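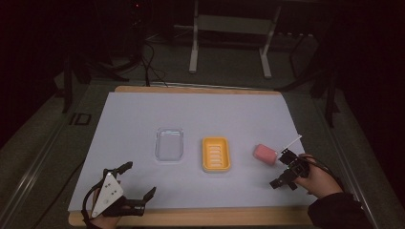
Chapter 9
Soap and Hard Water

Before you start

In this chapter you will need two ideas from earlier in the book: what an ion is (Chapter 3), and how a fat is built from glycerol and fatty acids. If you are not sure about the second one, please read your notes again before you continue. The chapter is written for four lessons and one practical.

After the chapter you should be able to explain how soap removes grease, to say which ions make water hard, to write the equation for the boiling of temporary hard water, and to compare two methods of softening.

9.1 The water of Hurosari

The small town of Hurosari takes its water from wells in limestone. The water is clear and safe to drink, and the people who live there like its taste. But when they wash with it, they need a lot of soap, and they complain about a grey ring in the bath. Visitors notice something else. They come from the coast, where the rivers run over granite, and they wonder why the soap they brought from home makes so little foam.

In December, when the town changed its pumps, a questionnaire was sent to every household, and 1263 of them sent it back. Most of the questions were about pressure and price. One question at the end asked simply: "Is there anything else you would like to tell us about your water?" The most common answer was the white crust in the kettle. The second was soap.

The crust and the bad foam have the same cause. We will come to the crust in section 9.4, and begin with soap, as it is the more difficult of the two.

9.2 What soap is

Soap is made by heating a fat or an oil with a strong alkali. If the alkali is sodium hydroxide, we get the hard soap which is sold in bars. Potassium hydroxide gives a softer soap, often a liquid or a paste. The reaction is called saponification, and its other product is glycerol. In many factories the glycerol is taken out and sold separately. In soap made at home it usually stays in the bar.

A soap is therefore a salt. Sodium stearate, which you can make from beef fat, has the formula C17H35COONa. In water it separates into a sodium ion and a stearate ion. The stearate ion does the work, and it has two very different ends. The long chain of carbon and hydrogen mixes well with grease and badly with water. The other end carries a negative charge and is strongly attracted to water.

When we wash a greasy plate, the long chains go into the grease and the charged ends remain outside, in the water. With some rubbing the grease breaks into small drops, and each drop is covered with negative charges. The drops repel one another, so they do not join again, and the water can carry them away.
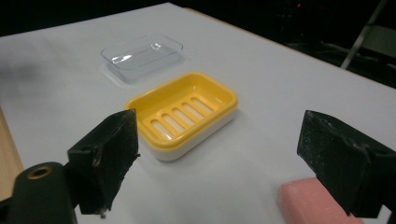
A bar of soap also takes up water when it is left standing in it. The surface swells and becomes a soft jelly, and this part is quickly lost at the next wash. A bar which can dry between two uses lasts longer. It is a small matter in the household, but in the practical it becomes important, and for this reason you must weigh your soap dry, before the experiment, and never after it.

9.3 What makes water hard

Rain water contains a little dissolved carbon dioxide and so it is weakly acidic. When it passes through limestone, it slowly dissolves the calcium carbonate:

CaCO3 + H2O + CO2 → Ca(HCO3)2

The calcium hydrogencarbonate is soluble and travels with the water to the well. Magnesium ions come into water in a similar way from the rock dolomite. Water which contains many calcium or magnesium ions is called hard.

Now let us put soap in this water. The calcium ions meet the stearate ions and together they form calcium stearate:

Ca2+ + 2 C17H35COO– → (C17H35COO)2Ca

Calcium stearate does not dissolve. It appears as a grey, sticky solid – the ring in the bath – and it is commonly called scum. Every stearate ion that goes into scum is lost for washing. Only when nearly all the calcium ions are used up does the soap begin to make a lasting foam. This is the reason why the people of Hurosari need more soap, and also why we can use soap to measure hardness, as you will do in Practical 9A.

Most modern washing powders and dish liquids contain detergents which are not soaps. Their calcium salts dissolve much better, so they form hardly any scum.

Check your understanding

Give the name of the alkali which is used for making bar soap.
Explain why scum does not form in distilled water.
Two pupils, Ado and Urban, test the same sample of tap water. Ado uses his sample at once. Urban boils his sample first and lets it cool. Urban needs fewer drops of soap solution for a lasting foam. Suggest a reason, and come back to your answer after section 9.4.

9.4 Temporary and permanent hardness

If hard water from limestone is heated, the reaction in section 9.3 goes backwards:

Ca(HCO3)2 → CaCO3 + H2O + CO2

The carbon dioxide escapes and the calcium carbonate stays behind as a solid. This is the crust in the kettle. It does not need full boiling; the crust also grows in a hot water tank which is kept at 80 °C. Hardness which can be removed in this way is called temporary.

Some wells give water with calcium sulfate, which comes from gypsum. Boiling does not change it, and we speak of permanent hardness. For such water we need washing soda or an ion exchanger, and these two methods are the subject of the next section.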